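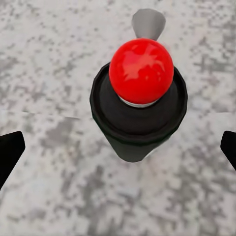 *Glossy red ball on a dark, tapered base (render).*

# About Flonometti

Flonometti develops timetabling and room-allocation software for colleges, polytechnics and small universities. The company is privately held and has two offices, one for development and one for implementation and support.

The core product, Pemport, takes enrolment data, staff availability and room attributes as inputs and produces a draft timetable that satisfies all hard constraints. Soft constraints, such as preferred teaching hours or travel time between buildings, are weighted by the institution. The weightings are stored with each draft, so a timetable released in September can be regenerated later from the same inputs.

Pemport grew out of a scheduling engine written by Sølve Åberg and Annelies Hämmerli for a single faculty with 801 course sections. The original engine handled lectures only. Labs, tutorials and split cohorts were added when the code was rewritten as a multi-tenant service. Exam scheduling is a separate module and is licensed separately.

## Products

- **Pemport** – timetable generation, clash reporting and publication to student calendars.
- **Phromma** – room booking for ad hoc use outside the teaching timetable. Reads from Pemport; does not write back to it.
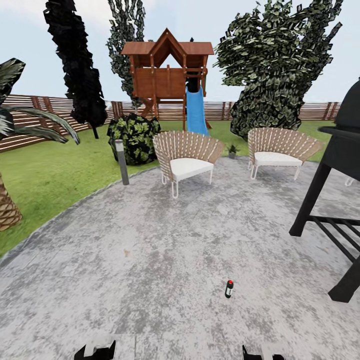 *Rendered patio, with a red-capped can standing on the concrete.*

## Staff

The company employs 20 people. Sølve Åberg is responsible for the solver and Annelies Hämmerli for data modelling and integrations. Halima Adeleke manages implementation, including migration from spreadsheets and legacy student information systems. Ghislain Gagnon runs the support desk, which answers in English and French. Lacey Horrocks handles licensing and renewals.

## Hosting and data

Customer data is held in the customer's own country where a suitable data centre is available. Student records are limited to an identifier, program code and section enrolments – names and grades are not imported. Backups are encrypted and are tested before each major release.

## Licensing

Licences are issued per institution, not per user, and are renewed annually. Satellite campuses are covered if they share a student information system with the main campus. Source code is lodged in escrow.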